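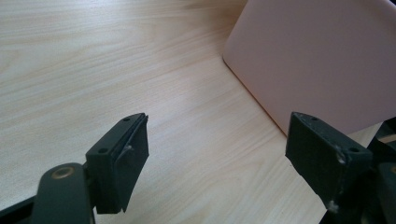
Jaws open, pads as of this morning.

Home | Notebook | Parts shelf | Open hours | Log in

We use cookies to remember which notebook page you were on. OK / Settings

Hand gripper, rev 4. June, started 9:40

Cycle counter reads 1381. I had money on the linkage giving up before 1000 and have paid Hilde in coffee.

State of things before I touch anything: both fingers still on, both screws per finger gone back in after last week's strip-down, brass in the left linkage arm looks respectable. The pads don't. Edges have gone ragged on both sides, and the left one has picked up a pale fleck near the middle that I scraped at with a fingernail until Evelien asked me to stop. Left it. It can be a landmark.

Right finger has whitish marks by the lower screw hole. Bart's theory is glue. My theory is that Bart was the last one holding the glue. Wiped with a dry rag, then with alcohol, then lost interest.

10:15. Opening width. The CAD says one thing and the calipers say 6 mm less, same as last month. I've stopped thinking of this as an error and started thinking of it as the width. Paweena wants the number in the Benby sheet corrected so the control side stops asking for a gap we can't make. Fair. Changed it. If anyone's script was relying on the old value, I'm at the bench and can be shouted at there.

10:50. Slop in the left finger. Wiggled it at the tip with the linkage held still, and it moves more than the right. Possible causes, in the order I'd like them to be true:

- lower screw not fully home (two minutes)
- pad backing creeping along the seam (half an hour, plus cleanup)
- pivot bore gone oval (reprint the arm, 31 hours if Esquivel is free, and Esquivel is never free)

Took a driver to the lower screw. It was home. Naturally.

11:20. Pushed a feeler strip down the seam between pad and finger on the left. Goes in a little way at the bottom end and then stops. So some of the slop is the pad shifting under my thumb and I've been blaming the linkage for it. Apologies to the linkage. Haven't ruled out the bore, just moved it down the list, where it can wait with the other things I don't want to do.

Lies came by and asked why we don't buy the pads precut from Brokerbridge like a normal workshop. Told her about the minimum order. She did the math on the price per pad, looked at my cutting job, and said it might be worth it. I've written this down so she can't say I hid it.

11:45. Compared the two pads again from the handle end, fingers wide, nothing between them. Right side: the lower edge has gone uneven, though it's still flat enough to grip with. Left side: ragged where it tapers at the bottom, worse than I wanted. Decision is to replace both. Doing one means a new pad facing an old one and I'd be back here in a week adjusting the Bitik offsets.

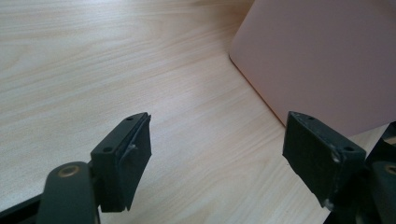

Pad swap, plan for the afternoon

1. Fingers off. Upper screws first, then the lower ones. Screws go in the lid, and the lid stays on the bench.
2. Peel the old pads. Heat gun on low, and I mean low. The finger with the soft corner in the scrap bin is what medium does.
3. Scrape the seat clean. Paweena has the good scraper and will want it back.
4. Cut new pads from the thick black sheet using a fresh blade. Cut them long and trim after bonding.
5. Contact glue, clamp, go to lunch. A proper lunch.
6. Refit, check tip slop on the left again. If it's still there, it's the bore, and I'll put my name down for Esquivel.

Open: chipped patch near the lower corner of the right finger. Down through the dark surface, cosmetic as far as I can tell. Bart would like to touch it up with marker. Bart may do so on his own time.

Also open: who changes the counter label to rev 5 if we do end up reprinting the arm. Hilde says that's a new gripper. I say it's the same gripper with a new arm, and the counter keeps running.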